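June, late afternoon. Bench notes, Jyoti Dhillon

Notebook | Bench | Grippers | Controllers | Parts | Older entries

Still on the question of whether the stock two-finger gripper on the red arm is good enough for the drawer job, or whether we hand Vudine the money for their parallel one. Wayne wants to buy. I don't want to buy until somebody shows me a failure that belongs to the fingers. So far most of what we call "gripper trouble" looks to me like wrist trouble, or table trouble, or operator trouble.

Task as agreed with Mamta: arm starts over its base, opens the lower drawer, goes to the tape square, picks up the brick, drops it in the drawer. Closing the drawer doesn't count toward the score. I argued for counting it and lost.

Ran 16 with the stock fingers, no rubber on the tips. Four misses. Here is how I logged them:

- two on the knob. The jaws were level with it but too far to one side, and they shut on air.
- one on the brick. Fingers came down along the length of it, where they don't open wide enough. A Vudine gripper would have done the same thing at that angle.
- one dropped on the way over. This is the only one I'd put down to the fingers, and even there I'm not sure. The shoulder jerked just before it fell.

So one out of 16, maybe. That isn't a case for a new gripper. Wayne says the sample is small, and he's right, but he said nothing about small samples when the Vudine rep sent over his clip with a handful of picks in it, all of them foam blocks on a rubber mat.

The curve of the claw does bother me. Pulling a round knob it's fine, you get something hooked behind it and the drawer comes. On a flat-sided brick the contact is wherever the curve happens to touch. I'd like to try flat pads glued on the inside before we spend anything. Hernán has a strip of the soft gray stuff left over from the Clolwood job and says I can have it.

Controller: swapped back to the old Solanki firmware halfway through the morning and saw no difference I'd swear to. Rajkumari thinks the shoulder is smoother on the old one. I watched her watch it and I think she knew which one was loaded. If we do this again, one person loads it, the other one scores and doesn't get told. I've written that on the whiteboard too, for what that's worth.

Wiring needs tidying before the next set. The loops past the wrist are long enough to catch the drawer rim, and if they do that in a scored run we'll be arguing over it for an hour. Also want the zero checked on the shoulder. I set it by eye after lunch and I don't trust my eye after lunch.

Speed: left at 56 percent all day. Wayne asked for a fast set. No. Two things changing at once is how the Viltport comparison ended up useless, and I had to write that one up.

Brick position: I kept putting it a bit left of center in the square, out of habit. Next time somebody else places it, and they turn it now and then.

Stock fingers, lower drawer, same bench:
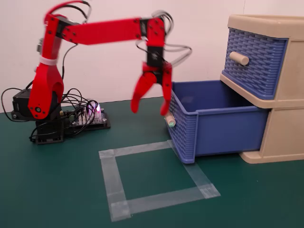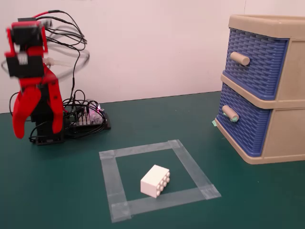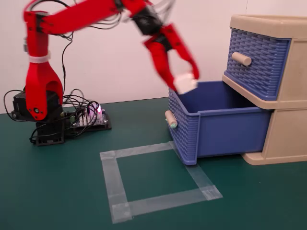
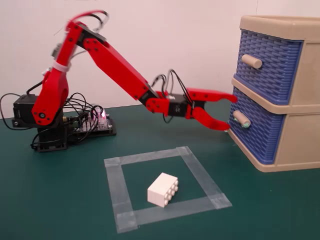
Would a parallel gripper have saved any of the four misses?

Possibly the dropped one, if it really was slipping on the curve. The two on the knob were aiming errors and any gripper would repeat them, and the long-way pick depends on how wide the jaws open, where the Vudine sheet gives a number no bigger than ours.

To do, in this order: check shoulder zero, shorten the wrist loops, glue pads on, run 15 more with the pads and someone else placing the brick. Then Wayne and I can have the argument again with something to look at. I still expect the pads to fix less than he hopes and the zero to fix more — but I've been wrong about this arm before, in both directions.

Mamta has the score sheet. Don't write on it in pencil.

Questions to Jyoti at the gripper bench | © bench notebook, internal copy | Back to top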